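Bimanual balloon task - does pretraining on rigid handovers help at all?

Asked Tuesday, August 12, 2025

Trying to reproduce the Sterna result on our own setup. Two arms, humanoid hands, deformable stuff on the table. Policy trained on 300 teleop demos, evaluated on 30 rollouts. With the rigid handover pretraining I get 28 clean first grasps, without it barely half. But second hand is bad in both, it closes too early and both sets of fingers end up on the same bit of the item. Is this a data problem or the action chunking? Head camera only, no tactile.
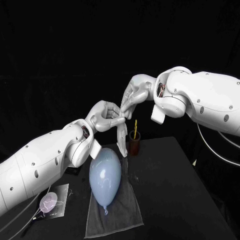
Nanami Tsuchiya: action chunking, probably. We had the same thing with the Agudelo baseline. The second hand commits to a whole chunk before the first one settles. Cut the chunk length in half and re-run before you collect anything new. Also check your the timestamps between arms, ours were off and it looked exactly like a policy issue.

Reply 2
more data. we went to 1596 demos and it went away

Reply 3
Depends what you call a grasp. Sterna counts it if the fingers close on the item, doesn't care wich part they close on. So your first-grasp number is maybe fine and still not comparable. Score the second hand seperately, by where it lands. And 30 rollouts is thin for the no-pretraining arm of the comparison, I'd run more there first.

Comment from asker: halved the chunks, second hand waits now. Timestamps were ok. Still rescoring - will post numbers in September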